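Setup and Maintenance of a Hand-Held Gripper Pair for Garment Folding
Project report, second semester
Author: Seidu Aryee

1. Task of the project

Our group had to prepare one pair of hand-held grippers for a garment folding job and keep it in working order until the end of the semester. The job itself belongs to another group, who train the folding program. My part was the hardware: pads, screws, finger alignment and the daily check. In our group we call the pair Sepp, and I will use this name in the report.

When I received Sepp in January, there was no maintenance plan. The grippers were cleaned when somebody remembered it. After 339 grasps in the first trial, one pad had moved on its finger and the two pads no longer met face to face. On a thin cotton shirt this was easy to notice. On thick clothing it was not, because the filling hides a small error.

2. Setting the fingers

The alignment is done in the workshop with a strip of paper. I close the fingers on the paper and pull it slowly. If it turns to one side, the pads are not parallel. Then I loosen the screw at the base of the finger by a quarter turn, correct the angle and tighten it again. I do not remove the screw completely, as the thread is short and it is hard to start it again in the correct way.

After the paper test comes a test on real clothing. For this I choose a quilted down jacket on a bed, which is a difficult combination: the garment is thick and slippery, and the surface under it gives way. Both pads must press from the two sides and hold a fold between them. 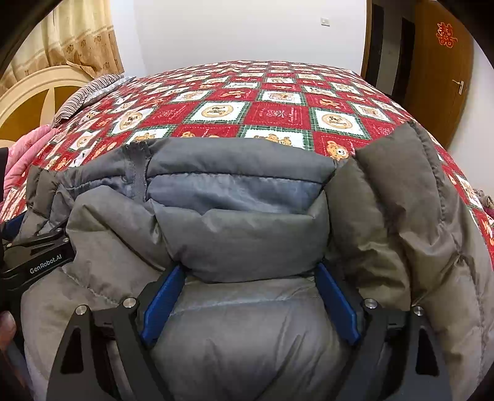
Pluvitz wrote in the comments to my draft that a soft surface makes the test less strict, and that I should repeat it on a hard table before I trust the alignment. A mattress lets the operator push down and hide a finger that stands too high. I agree with this remark. I repeated the test on the workshop table and found a difference in height, small but enough to lose a thin fabric. The table test is now the second step in the plan and the bed test is the third.

3. Care of the pads

The pads are the part which needs most attention. Dust and small fibers stay on the surface, and the grip becomes worse little by little, so the operator gets used to it and does not report it. I wipe the pads with a damp cloth before every session and let them dry in the air. Alcohol was used at first, but one pad became hard at the edge, and I stopped.

We compared pads from two suppliers, Skoltex and Hirkitz. The Skoltex pads held nylon better when they were new. The Hirkitz pads held a little less, but after 800 grasps they were nearly the same as on the first day. I selected Hirkitz for this reason. My plan says to change them at 1000 grasps, and both sides must be changed together. A new pad against an old one pulls the fabric to one side.

4. Screws

Vibration is small in a hand-held tool, but the screws still become loose. In total I recorded 11 cases of a loose screw, and most of them were at the base of a finger. After this I put a thin line of paint across each screw head and the metal next to it. If the line is broken, the screw has turned.

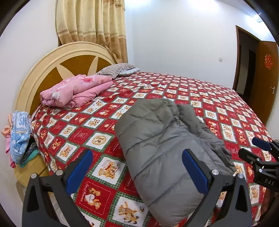
The paint lines also changed the way I do the check between two grasps. Before, I carried the tool back to the workshop for every doubt. Now the operator lowers the grippers over the garment with the fingers apart and looks at them from the holding position. With a gray jacket between them, the blue pads are easy to see against the fabric, and the small silver screw heads near the bases of the pads can be found quickly too. If something is not in order, the session stops and the tool goes to the table.

5. Problems that remain

The second tool of the pair is checked by the same plan, but I had less time for it. Its handle has some play that I could not remove. I suspect the inner bushing, and to reach it one must open the whole handle. I did not want to do this near the end of the semester without a spare part.

The grasp counter is also still a paper list. Twice the list stayed in the workshop during a session and I had to estimate the number afterward. The next student should move it into the session software, and order the bushing early, as delivery was slow for all our other parts.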